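Health Technology and Business, session 6
Reading the funding announcement

Start with the Havemow press release (handout B). Underline every verb in the future tense. There are a lot of them, and very little sits in the present.

Points to cover

Valuation is a price agreed between a few people in a room. It tells you nothing on whether the patch measures glucose properly.

"Clinically tested" is used twice. Tested on whom? The appendix gives 60 adults, all without diabetes, over 3 days. I would not buy a bathroom scale on that.

"Partnership" with Ponevel: look for money changing hands. The release mentions a shared interest and a joint logo.

Founder's past record. Pavliuk was sold, yes. Sold for what, and did the buyer keep the product going? The release skips this.

Compare with Stullwood, which published its failed trial in full and raised less. Draw your own conclusions, but bring evidence.

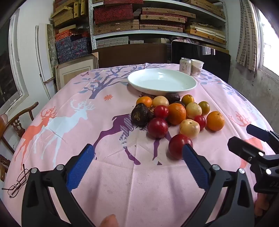 Kirsty McIver objected last year that early firms have to talk this way or they never get the cash to run a proper trial. Fair enough, but then the trial should follow, and I'd like to see the date for it.

For next time: find one health start-up release from August and rewrite it using only what can be checked. One side of paper.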